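Notebook, planning and control, simulation side
November, entry started 9:40

Continuing with the pre-grasp problem from the last entries. Short reminder for who reads this later: the planner (Prosach, our branch) finds a good path to the pre-grasp pose, the arm arrives, and then in the last part of the descent the fingers drift sideways. In the empty test world the drift does not exist. In the furnished worlds it does. Braulio Palacios thinks it is the collision margin, I thought it is the joint-limit term. We agreed that I test both before we change any default.

First I made the setup clean. I rebuilt the world from the scene file and not from my saved state, because my saved state had an old version of the gripper mesh in it. This cost me an hour last time and I do not want to repeat it. Seed is fixed to 112 for all runs of today. Controller rate unchanged. The only things I allow to change are the margin and the weight of the joint-limit term.

Run A: default margin, default weight. The drift is there, 11 mm at the end of descent, always to the same side. Good, so it is repeatable and we can work.

Run B: joint-limit weight set to zero. The drift is 11 mm again. So my idea was wrong, or at least it is not the main cause. I write it here so that I do not start to believe in it again next week.

Run C: weight back to default, margin from 12 mm down to 5 mm. Drift becomes very small, I can see it only in the log and not in the viewer. Braulio was right.

But I was not satisfied, because the margin alone should not push to one side if the space around the target is open. I printed the list of active collision pairs during the descent. The pair which is active for the longest time is the left finger against the table, and this begins much too high. The distance query returned a value that would make sense only if the table surface was thicker than the visual mesh.

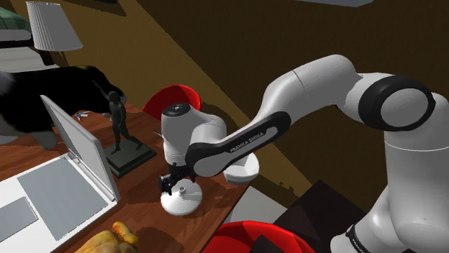
So I turned on the drawing of the collision geometry in the viewer and compared it with the visual geometry, one body after another. For the arm links both agree well enough. For the table they do not. The collision body is a single box, and its top face is higher than the wood one sees, and it is also turned by a small angle. I think the converter (Urkitham, the old release) takes the bounding box of the whole furniture mesh before it applies the rotation of the node, and after that it rounds the extents up. This explains the side direction: the normal of the box is not exactly vertical, so the repulsive term has a small horizontal part, and it is always the same one.

It also explains why we never saw the problem in the empty test world. There the table is a primitive and does not go through the converter at all.

What I changed:

In the scene loader there is now a check after conversion. It compares the top face of each support surface with the highest vertices of the visual mesh and prints a warning when they differ by more than the tolerance. It only warns, it does not repair. I prefer that a person looks at it.

For this one scene I replaced the table collision body by hand with a correct box. The file is saved next to the original with the ending _fixedtop. Please do not overwrite the original, I need it for the bug report.

Margin is back to 12 mm. I did not want to leave it at 5, because this would only hide the error, and in narrow places we need the bigger value.

Run D: fixed table, default margin, default weight, seed 112. The drift is gone in the viewer and under 1 mm in the log. The descent also takes fewer replanning steps, which I did not expect but it is logical: before, the planner was working against the controller the whole time.

15:20. Braulio repeated run D on his machine and got the same numbers. He asked if the perception side is influenced too. My answer is no, because the pose estimator uses only the rendered images and the depth, and these come from the visual mesh. But the grasp filter does use the collision world, and it throws away candidates that are too near to the surface. So it is possible that we lost good low grasps in all the furnished scenes since we changed to this converter. I looked at the reject log of run A and there are many entries with the reason "support contact". In run D there are much fewer. I did not make a proper comparison yet.

One small thing which confused me for some time: the viewer in Nostumach shows the collision bodies one step late when the simulation is paused by hand. If you pause and then compare, press single step one time first. I wrote this also on the tools page.

Open points:

Run the new check over all furnished scenes and save the output in the shared folder, not in my home.
Send the bug report for the converter with the small scene attached. Braulio reads my text before it goes out.
Ask Doherty if the results of the last benchmark were made with converted tables. If yes, we must repeat at least the low objects.
Proper comparison of grasp rejects, before and after, same seed.
Joint-limit weight: leave it as it is for now. With the correct table I would like to try run B one more time, only to have it complete in the log.

Stopped 17:10. The check is on the branch and not merged.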